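Another June, another round of catalogs telling us that a spray will do the work of a good pruning saw. The Lornix rep stopped by to pitch Nisik, a leaf feed that is supposed to give us up to 8 more bushels a tree. I asked to see the trees. He had a chart.

Kimie Furukawa has agreed to try it on one row of the old block, and we will leave the row next to it alone. I expect to be writing in the fall that the two rows look the same. If I'm wrong I'll print that too — Kimie will make sure of it.

Thinning is under way on the lower slope, 129 trees finished and 95 to go. Nayeli Maldonado wants fruit left a hand's width apart. Please don't go by the card in the shed, it was written for peaches.

U-pick dates: not yet. Other farms have posted theirs already, and I'd like to know how they can tell. Call the stand after 8 in the morning if you want to ask anyway.

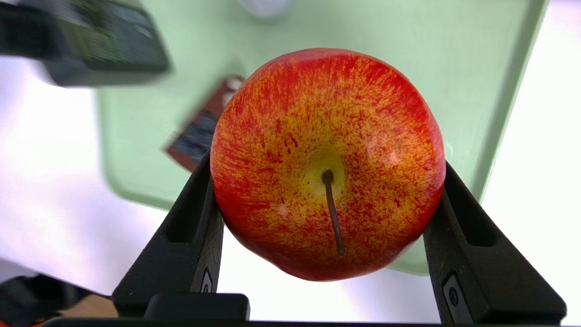
Grekance Orchard — Growing Crew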